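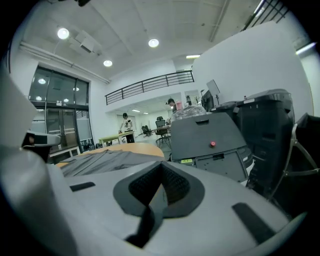 3.2 Collecting the demonstrations

All demonstrations in the Trunska set were recorded with the hand-held gripper and no robot arm. The person holding the tool carried out the task at their own pace, and the camera on the tool recorded the whole episode. We chose this over teleoperation after a pilot in March, when operators using the Paredes arm needed a full session to become comfortable with the controls and still avoided any motion near the edge of the workspace.

Two of the authors (Tuấn Mạch and Magdalini Koutsoukos) wrote the task sheets and trained the other collectors. Training took one morning. Each new collector watched five episodes from an earlier session, recorded 10 practice episodes that were thrown away, and then began on the real list. The sheet gave a start state and an end state for every task but left the path between them open. Collectors were asked not to correct a fumbled grasp by putting the item back and starting over. They were to carry on from wherever the item ended up, and these recoveries were kept and labelled.

Cloth tasks made up the largest part of the set. They covered picking up a cloth by a corner, dragging it flat, folding it once and moving it to a marked spot. A cloth was dropped from a low height before each episode so that its shape would differ. We did not try to control the shape any further.

The recording spaces were left as they were. Figure 3 is a view from the camera on the tool. The gripper body fills the lower half of the image, with a tabletop and a crumpled dark grey cloth beyond it, and the view carries on into the room, where two people, office chairs, monitors and storage bins can be seen. We kept views like this in the training data. A policy that has only seen a tidy bench tends to respond to anything new in the distance, and in our early tests on the Boviditz baseline a change of background did more harm than a change of cloth. The ceiling lights and the large glass unit on the left were also left alone, and no curtain or screen was put up to cut down reflections.

One effect of this choice is that the gripper itself is the most stable thing in the image. Its position hardly changes from one episode to the next, while the rest of the view turns and shifts with the collector's wrist. We tested masking the gripper body with a flat grey patch and found no gain, so the results in Section 4 use unmasked images.

Episodes were capped at 90 seconds. Anything longer was stopped and marked as a timeout. At the end of each day the recordings were copied to the Citer server and checked by a second person, who had not held the tool that day. The checker rejected an episode if the pose track was lost, if the fingers left the camera's view, or if the end state did not match the sheet. Of the 1,123 episodes recorded for the cloth tasks, 174 were rejected, mostly for lost tracking during fast turns of the wrist. Rejected episodes were not recorded again unless a task fell below its minimum count.

Pose tracks were then smoothed and resampled to match the image rate. Gripper opening was read from the images and scaled between fully open and fully closed for each session, as the zero point drifted slightly when the fingers were changed.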